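4.3 Recording the task "Microwave door"

Read section 4.2 (glove and pedal check) before you begin. This section was written by Liên Phan and Frida Grímsdóttir for the Erkari two-arm station.

1. Place the microwave on the table and connect it. Keep the turntable plate inside.
2. Switch on both arms and wait until Ghorbani, the control program, shows READY for left and right.
3. Choose the task name from the list. Please do not type a new name.
4. Move both hands slowly to the start position in front of the oven.
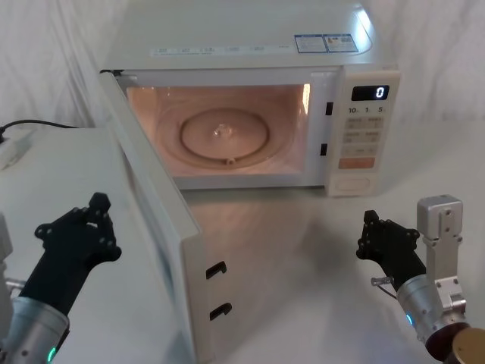 5. Press the pedal once. You will hear a short tone, and the recording starts.
6. The right hand works the door-release button. Push with one finger only, and straight, not from the side.
7. The left hand guides the door. Do not pull after it stops by itself.

CAUTION: The hinge is the weakest part of this set-up. If the pull force shows more than 300, release the pedal and begin the demonstration again.

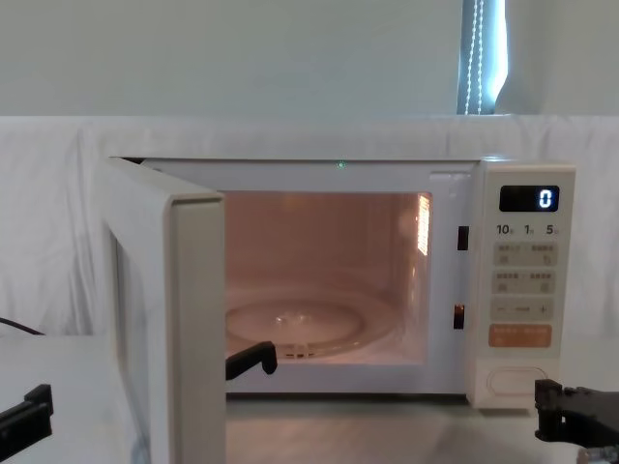 8. Before closing, take every finger back from the cavity and from the path of the door.
9. Close the door with one smooth movement. Hold still for two seconds, then press the pedal again.
10. Mark the demonstration as Good, Repeat or Delete. A small pause is still Good. A collision is always Delete.

NOTE: One operator may record up to 157 demonstrations in a day. After this the movements become careless, and the training suffers from it.

NOTE: If the oven lamp does not light when the door is open, stop and inform Sơn Thân. Demonstrations with lamp and without lamp must be saved in different folders.

Continue with section 4.4, Checking the saved files.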